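Equipment Review: Ribbed Aluminium Worktable, Nolden Bench Series
Prepared for the Gadness Technical Training Centre
Asset reference 3241

Purpose of review

The Centre was asked to assess whether the Nolden worktable should replace the timber benches in its hardware servicing rooms. The table was in service for 3 months and was used mainly for the dismantling and inspection of desktop computers. A Qaisi steel-topped bench was used for comparison.

Work surface

The top is formed from ribbed aluminium extrusion. A full tower laid on its side sits flat, and the channels accept standard clamps and stops. Staff reported that a case did not creep across the surface when firm pressure was applied to a connector, which had been a regular complaint with the Qaisi bench. The pale metal finish also reflects a useful amount of light into an open chassis.

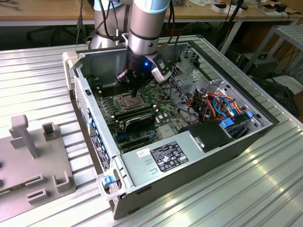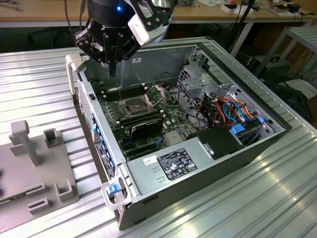

Open tower on the ribbed worktable, side panel removed and processor socket exposed.

The principal shortcoming is the ribbing itself. Case screws fall into the channels and are tedious to recover. The Centre now requires a Fisent magnetic parts tray at each station, and this cost should be included in any purchase. Thermal compound is likewise difficult to clean from the grooves; a nylon brush was found to be more effective than a cloth.

The bare metal surface is conductive. Powered testing of loose boards must be carried out on an insulating mat, and the supplier's printed guide gives this point less prominence than it deserves.

Assembly and durability

Assembly took two staff members one afternoon. The instructions were legible, although 6 of the corner fasteners required retightening by the first Friday. The surface has marked lightly where cases are turned, with no effect on its use.

Recommendation

The table is recommended for servicing rooms, subject to the provision of trays and mats. At $2000 per unit it is not recommended for general classrooms, where the existing benches remain adequate.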